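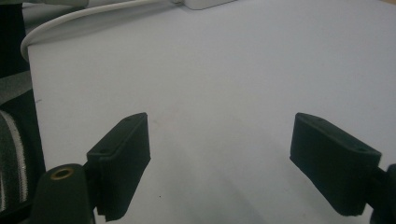 Flora Baird wrote:
Before you order paint, move the table. I mean it. I had a pale gray-white desk that went bluish at one end and I spent a whole weekend scrubbing that end. Then we swapped rooms and the blue was at the OTHER end. It was the window the whole time. Yours is bluish toward the front and brighter off to the right, same kind of thing, so I'd bet you've got a light problem and a perfectly fine tabletop.

sorchask
OK that would be wonderful, but I'm not sure it explains everything. I bought this secondhand off a lady in Rultville for $30 and she didn't know what the top was made of either. It's smooth and there's no shine to it at all. I do all my jigsaws on it (243 pieces left on the current one, a 3000 piece harbor, please pray for me) and after an evening of leaning on it I get these shadowy patches where my forearms go. If I stand by the door I can see them, if I stand by the window I can't. They don't show up in the pic, I tried. So is that light too??

Flora Baird
Could be skin oil. Matte tops hang on to it. Dish soap, warm water, barely damp cloth, then dry it with a second cloth. Do the whole surface and not just the patch or you'll have a clean circle staring at you forever.

gavin_r
Gonna disagree with the dish soap. Every time I've used it on a matte finish it left a film, and then you're chasing the film around instead of the stain. Plain water and a microfiber. If that doesn't do it, a little rubbing alcohol on a corner first to see how it behaves.

Flora Baird
Gavin you're using too much soap. Two drops in a mixing bowl. Two!

gavin_r
I used two drops. I've been a two drops guy since 2009.

Annapurna A
Please don't go straight to alcohol on a mystery surface. If it's painted you can lift the color right off, ask me about my hall shelf. Sorcha, turn it over and look underneath, or check the edge near a leg. If you can see the color stopping somewhere or a brush drip, it's paint. If it's the same all the way through you have a lot more freedom.

sorchask
Looked underneath with a flashlight. Somebody stuck felt along the whole rim so I can't see the edge without peeling it, and I kind of don't want to peel it. The underside is a darker gray and rough. No drips that I could find. No idea what that tells us.

Annapurna A
Not a lot, sorry! Then treat it like paint. Water first, then Flora's soap.

Fergus M
I'll be the one to say it, just cover it. I've got a big sheet of felt over mine, cost me next to nothing, the puzzle pieces don't slide, and when I want the table back I lift it off with the puzzle on it. Been doing it that way for 6 years. Why have a nice pale table and then put your elbows on it every night?

sorchask
Because I like seeing it! The pale background is the reason I bought it. Dark pieces really pop and I can find edges so much faster. On my old brown table I was losing half the sky every night.

Fergus M
So get pale felt.

Flora Baird
Pale felt and cat hair, Fergus. Think it through.

gavin_r
Fergus is half right, a long sleeve or a towel under the forearms would fix the oil part. I still say no soap.

sorchask
Update: moved the puzzle to boards (took forever, lost one piece, found it in my sock) and turned the table the other way around. Flora, the blue moved. It's now on what used to be the bright end, so you were right and I'm not painting anything. Then I did plain water on the left half and two drops of soap on the right half. The forearm patches faded on both sides. The soap side feels a tiny bit grippy? Rinsed it again and now I can't tell them apart.

gavin_r
Grippy = film. I rest my case.

Flora Baird
She rinsed it and it was gone, Gavin.

Annapurna A
How long did you leave it before putting the puzzle back? I always give it overnight, the cardboard will curl if there's any damp left.

sorchask
Only an hour so far. I'll leave it till morning then. The harbor can wait.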